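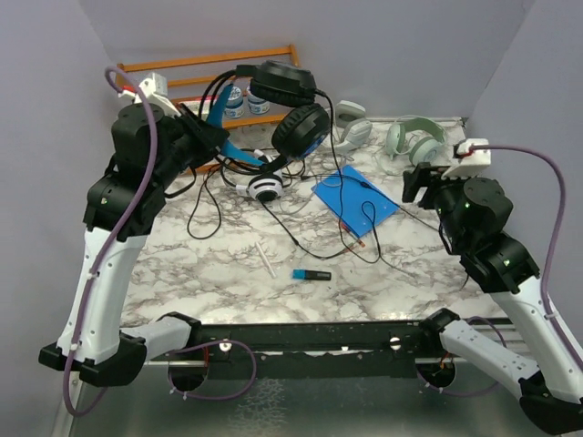 Desk tidy job under way: four headsets, a blue folder, and cords all over the place.

Thinking of buying a bench robot? Price the boring bits first

Every few months someone writes in to ask whether it is time to put a pair of robot arms on the workshop bench or the study desk. They've seen a clip. The arms fold a tea towel, put the pens in the cup, and the floor behind them is spotless. My short answer is to keep your money in your pocket until you've done a fortnight of homework. The long answer follows, in no great order.

Start with the job and leave the machine till later. Write down the chore you want done, in the words you would use to a teenager. "Tidy the desk" isn't a chore, it's a dozen of them. Look at the lot on the marble-patterned top. Picking up a headset is one task. Getting it up when its cord is draped over a folder and mixed in with other cords is quite another, and putting it somewhere sensible is a third. If a salesperson shows you a pickup, ask to see the put-down.

Cords are the test. Anybody's arm can lift a wooden block. Take your own worst cable to the demonstration, the one with the lump in the middle that catches on everything, and lay it across whatever else you've brought. Mei Schumacher took a bag of old earphones to a Senard open day and was told the demonstration was "set up for blocks this morning". She went home and spent the money on a chest of drawers.

Bring mixed sizes too. A big padded headset and a skinny pencil want different things from a gripper. The pencil is the harder of the two in my opinion, particularly when it's half under something. Flat things are a nuisance as well -- folders, rulers, sheets of sandpaper. Ask how the arm gets a grip on something lying dead flat, and watch whether they tilt it for you or slide it to the edge of the bench beforehand.

Budget

The sticker price gets you arms. I set 2,000 dollars aside for the hardware when I did my own sums last October, and by the time I had listed everything else I'd written down another 2,000. My second column had:

A bench that doesn't wobble
Side and back panels, so things don't get shoved onto the floor
Lighting that stays the same all day
Spare gripper fingers
Cable ties and sleeving for the arms' own wiring
A power board with a switch you can reach in a hurry
A computer to run it, if the family one isn't up to it
Freight, both ways, in case it goes back

That last one catches people. Wendell Tran found that returning his Stustier pair meant packing them in the original foam, and the foam had gone out with the recycling. Keep the foam.

Then there is your time. No brochure I've read puts a figure on it. Somebody has to set the thing up, teach it or steer it, and put the pens back where they started so it can have another go. Keep a tally of those hours for the first month. If you wouldn't pay a neighbour's kid for that many hours of tidying, you have your answer.

Do you need two arms?

Two arms cost more than one and take up a surprising amount of bench. They are handy when one thing has to be held still while the other is pulled free, and cords are the obvious case. But ask for a timed run and watch the second arm closely. If it spends most of the run hovering with nothing in its grip, you're paying for an ornament. Ginette Girard, who runs a repair bench and is more patient than I am, reckons the second arm earns its keep in untangling and hardly anywhere else. I'd want to see the untangling.

Measuring up

Chalk the full reach of both arms on the bench before ordering. Elbows stick out, and the front edge of the bench will probably be lost to brackets, so don't plan on sitting there with your cup of tea. Check the clearance behind as well. A rack against the back wall is a good spot for jars, but an arm swinging a headset about in front of it is a fair reason to put the glass ones elsewhere.

While you wait

A cheaper trial costs next to nothing. Clear the bench yourself every evening for two weeks using kitchen tongs in each hand. I'm serious. Tavion Quintanilla tried it after I suggested it and gave up on the third night, having learned that most of his trouble was four headsets' worth of cord and no hook to hang any of it on. Hooks are a few dollars at the hardware store.

Other things that beat a robot on price:

Hook-and-loop straps on every cord, done up before it's put down.
One tray for pens, with a lip.
Get rid of the headset with the dud ear. You know the one.
Folders stood upright in a rack, never flat, as flat folders grow things on top of them.

If you still want one

Fine, some of you will. Rent before you buy. Wan and Aler both do short hires, though you should read what each counts as wear and tear, as the Wan form was vague on gripper pads when I read it. Get the warranty in writing -- and ask who picks up the phone on a Saturday. Lucimara Moura asked for the name of one household that had kept its arms going past the first year. She's still waiting on a reply, and I will print it here if it comes.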